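她在五月把头发剪短，然后一切都变了

娱乐特稿

如果你在今年春天之前问我，诺蕾欧（Noreo）剧组里谁最值得追，我大概会脱口而出好几个名字，里面没有伦萨·德格法（Lensa Degefa）。不是她不好，是她那时候太安静了。三季戏，她演女主角的表姐，一个永远在门口换鞋、永远赶着出门的角色，台词少得可怜，粉丝剪辑她的单人合集，剪来剪去也凑不满一首歌的长度。

然后是五月。她剪了短发，出现在新剧《文德霍尔姆》（Vendholm）的开机合影里，站在最边上，咧着嘴笑，牙齿全露出来。那张合影我存了，我的朋友们也存了，我们群里那天晚上一条接一条地刷到凌晨，谁都不肯先去睡。有人说像换了一个人，有人说她早就是这样，只是以前的造型师不肯放过她那头长卷发。我站第二派，而且越站越坚定！

《文德霍尔姆》讲的是一座海边小镇，镇上的人每年冬天要推选一个人去看守灯塔。听上去像那种会催人入睡的文艺片，对吧？我第一集也是抱着这个心态点开的，手边还放着没叠完的衣服。结果衣服到第二天早上还堆在那里。伦萨演灯塔看守的女儿哈德古（Hadgu），一个从外地回来奔丧、行李都没打开就跟全镇人吵了一架的女人。她吵架的方式太好看了：声音不往上走，反而越说越低，低到对方得往前探身子才听得清，等对方探过来，她就停了，扭头去找外套。

这个停顿后来成了她的招牌。网上有人专门收集“哈德古式住嘴”，做成表情，配上加班、催婚、室友不倒垃圾等各种场合的文字。我妈都会用了，她连这部剧的名字都念不顺。

恋情传闻也是从这时候冒出来的。剧里跟她演对手戏的男演员艺名叫塔蒙（Tamon），歌手出身，唱过两张不太卖座的专辑，再往前还在一档厨艺节目里切到过手指（那一段我至今不敢看第二遍）。两个人在剧里从头互看不顺眼到尾，戏外却被拍到一起逛旧货市场，他抱着一盏落地灯，她走在前面给他开路。照片糊得要命，灯罩倒是清清楚楚。
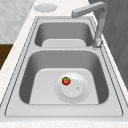
旧货市场之后

按照我们这些年看八卦的经验，接下来的剧本应该是这样：工作室发声明，说是好朋友；过两周再被拍到一次；然后其中一方在综艺里被主持人追着问，脸红，全场起哄。

他们一步都没照着走。声明没有，否认也没有。伦萨在一次直播里被弹幕问到落地灯最后放在谁家，她认认真真地回答，放在她家客厅，靠沙发那一侧，灯泡是后来换的，原来那个太黄。然后她就去讲剧里的下雨戏了，讲了很久，讲雨水管子怎么冻住，讲她的靴子大了一号，里面塞了三双袜子。弹幕整个疯掉，她一眼都没看。

我太喜欢这个处理了。她既没有把观众当成要提防的人，也没有把自己的客厅端出来当饭给大家吃。问灯就答灯，答完接着聊戏。塔蒙那边更绝，第二天他在自己的主页上发了一张购物清单，手写的，第一行是“灯泡，白一点”。没有配文，没有表情。评论区直接过年。

顺便说一句，塔蒙这个人也被低估了很久。他的第二张专辑我最近又翻出来听，第七首叫《三十五号码头》，当年几乎没有人提，现在被剧迷挖出来，说歌词跟灯塔的剧情严丝合缝。其实歌比剧早了好几年，硬说有关系就有点可爱了。但歌是真的好听，尤其是副歌之前那一小段口琴，吹得有一点点走音，走得恰到好处。有一位读者写信给我们，说她在通勤的车上循环了一整个星期，坐过站两回。

从表姐到哈德古

再说回戏。我们这次跟伦萨通了一次电话，约好十二分钟，她那边在赶路，信号时断时续，最后讲的时间比约定的长得多。她说话比角色快，爱笑，笑起来会把话筒拿远，你只听见远处一阵噼里啪啦。

我问她演了三季表姐，会不会有不甘心的时候。她想了一下，说有啊，第二季有一场生日戏，全家人都在唱歌，镜头从她身上扫过去大概连一秒都没有，可是她那天给自己想了一整套故事：表姐其实记错了日子，礼物是在楼下便利店临时买的，所以唱歌的时候手一直在背后撕价签。

“后来我回去看，真的看得见我在撕。”她在电话那头大笑，“就那么一下，肩膀动了动。我高兴得给我妹妹打电话。”

挂了电话我立刻去翻那一集。肩膀真的动了！我看了三季，居然从来没有发现过。于是那个周末我把她在《诺蕾欧》里的所有片段重新过了一遍，越看越觉得自己以前是个睁眼瞎。她换鞋的时候从来不看鞋，眼睛永远盯着屋里正在说话的人；有一次门都关上了，她又推开一条缝，把一把伞塞进来，这个动作剧本里不知道有没有写，反正后面的剧情再没提过那把伞。

导演当初选她演哈德古，看中的也是这些。试镜那天她拿到的是第五集跟父亲旧友对峙的那一场，足足五页纸的词。她念到一半把纸放下，说这个人这时候不会再说话了，能不能就到这里。房间里安静了一阵，然后有人问她什么时候可以进组。这段经过是她自己讲的，讲完马上补充，说她当时其实是后面两页没背熟。

我选择两个版本都相信。

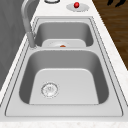 本页最后更新：2025年11月28日

粉丝这边也热闹得很

《文德霍尔姆》的剧迷给自己取名叫“守灯的”，这个名字我第一次看到就笑出了声，后来也老老实实地加入了。上个月他们办了一场线下观影，场地是一间老放映厅，到场五百三十八人，后排还有站着的。主办的姑娘说原本只敢订小厅，票放出去才临时换了大的，换厅那天晚上她紧张得睡不着，起来把纪念贴纸又数了一遍。

我去了，坐在倒数第四排，旁边是一对母女，女儿染了蓝头发，妈妈带了保温壶和一袋剥好的柚子，分给我三瓣。放到第五集对峙那一场，整个厅的人跟着哈德古一起屏住呼吸，等她扭头去找外套，掌声轰地一下就起来了，大屏幕上她还在那里找袖子。柚子妈妈拍得比谁都响。

散场以后大家赖着不走，在走廊里交换自己做的小东西：灯塔钥匙扣，哈德古同款毛线帽，还有人把“哈德古式住嘴”绣成了杯垫。我用两张多余的贴纸换了一个杯垫，现在就压在我打字的这杯茶下面。

至于恋情，走廊里当然也在聊。有一位大哥坚决认为落地灯只是落地灯，有两个女孩跟他辩了半天，从灯泡色温一路辩到沙发的朝向，最后三个人一起去吃面了。我觉得这就是追这一对最舒服的地方，正主松弛，看的人也跟着松弛。没有人非要一个答案，有新照片就开心一晚上，没有就回去重看第五集。

接下来看什么

第二季已经写完，伦萨在电话里确认了自己会回来，也确认了她的头发会一直短下去（“留长太痒了”，原话）。塔蒙的角色第一季结尾上了渡轮，回不回来，她说不能讲，说这三个字的时候笑得话筒都拿不住。各位自行体会。

在那之前她还有一部小成本电影要拍，演一个长途车站的售票员，全片几乎都坐在窗口后面。我已经开始期待她在那块玻璃后面能藏多少东西了。她说剧组给她准备了一只真的旧印章，盖下去的声音特别闷，她在家里练，练到楼下邻居上来敲门，问她是不是在钉柜子。

塔蒙则在录新专辑，进度不明。他的主页上个星期又更新了一张购物清单，还是手写，还是没有配文。第一行：袜子，厚的，三双。

评论区又过了一次年。

没有看过《文德霍尔姆》的朋友，可以从第一集开始，熬过前面那段长长的渡轮镜头，雾散了她就出来了。看过的朋友，请去重温《诺蕾欧》第二季的生日戏，盯住左边那个穿绿毛衣的表姐，看她的肩膀。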